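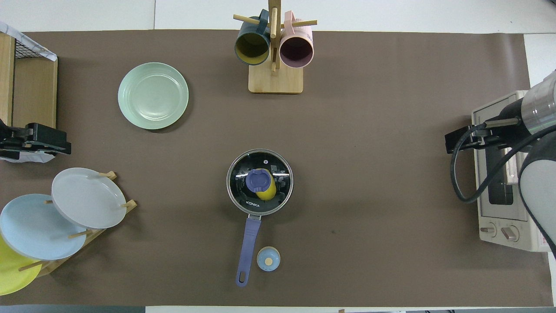

Saucepan with the lid on, brown mat

Dravonard Discussion Box: War, Peace and Your Vote

From Grarar
Edited by Mwende Were and Tudor Stanciu
Page updated Dec 11, 2022

If you have ever tried to talk about foreign policy with people you love, you already know how it tends to go. Somebody has read one article, somebody else served overseas and would prefer not to be lectured, a third person changes the subject to football, and by the time the plates are cleared you have covered three countries and settled nothing. We wanted to make something for the people who would like to keep talking anyway, and the Dravonard box is what we came up with after a good deal of trial and error (and a great many evenings in Vurbridge, where the first groups were kind enough to put up with our early drafts).

The box holds everything a group of up to eight needs for four evenings of conversation about how the United States decides to use force abroad. It asks who gets to make that decision, who pays for it, who is told about it afterward, and what an ordinary voter can do between elections. You don't need a teacher or an expert in the room. One person reads the host booklet beforehand, and everyone else just turns up having read a few pages.

What's in the box

One host booklet, spiral bound so it lies flat
Eight copies of the reader, 70 pages each
A deck of question cards, sorted by evening
A fold-out timeline of war powers, from the Constitution to the present
Blank letter paper and envelopes for writing to your representative
A pencil for every guest, because someone always forgets

The four evenings

The first evening is called Who Decides? and it is the gentlest of the lot. You read the parts of the Constitution that deal with declaring war and commanding the armed forces, which are a lot shorter than most people remember, and then you look at how the job has been shared between Congress and the White House over the years.

The second evening, What It Costs, covers money and people both. We put a lot of care into this one. It has sections on military families and on civilians who live where the fighting happens, and we suggest you leave plenty of time at the end and don't rush anybody out the door.

The third, What We're Told, is about secrecy, reporting and official statements. Groups with a journalist or a veteran in them tend to run long here — ours went past midnight once, and the host booklet now has a note about coffee.

The fourth is What We Can Do, and that's where the letter paper comes out. You can write to support a bill, oppose one, or simply ask a question you would like answered. The box takes no side on any particular conflict and neither do the cards.

A word from the editors

"My favorite cards are the plain ones," says Mwende, who wrote most of the deck. "There's one that only asks who first told you about a war, and what they said. I've heard people who have been friends for years answer that and find out something new."

Tudor looked after the reader. He kept the passages short on purpose, and he kept cutting until he could get through a whole evening's reading on the bus home. If you want more, there is a long list of further reading at the back, which he would be delighted for somebody to use. 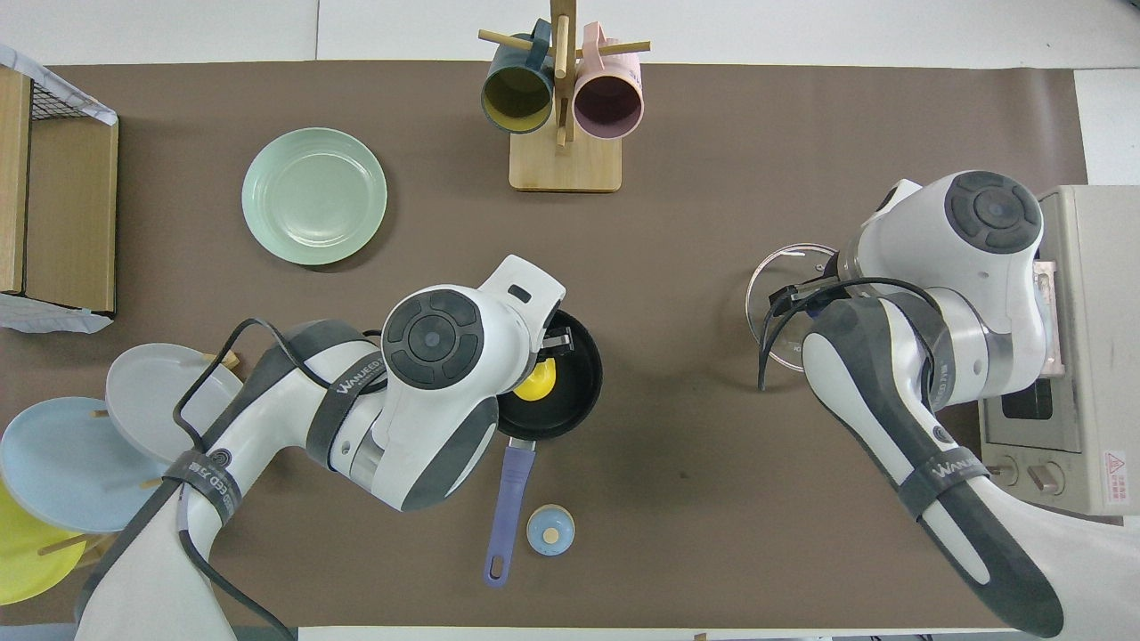

Paper and printing

The readers and cards were printed by Gerlach on uncoated stock, so you can scribble in the margins without smearing. The first printing was 2000 boxes. We corrected two dates on the timeline in the June reprint, and if you own an early copy we will gladly mail you the new sheet if you write and ask.

Questions we hear a lot

Can we run it with fewer people? Of course. Four is a lovely number, and the host booklet has a shorter order of cards for small groups.

Is it suitable for teenagers? We would say yes for high school students, though please read the second evening yourself first and decide what is right for your own group.

Do the evenings have to be in order? The first should come first. After that you can shuffle them as you like.

Can I buy extra readers? Yes, singly or in a full set, and the same goes for letter paper and lost cards. Just tell us which evening the card came from and, if you can remember it, what it asked.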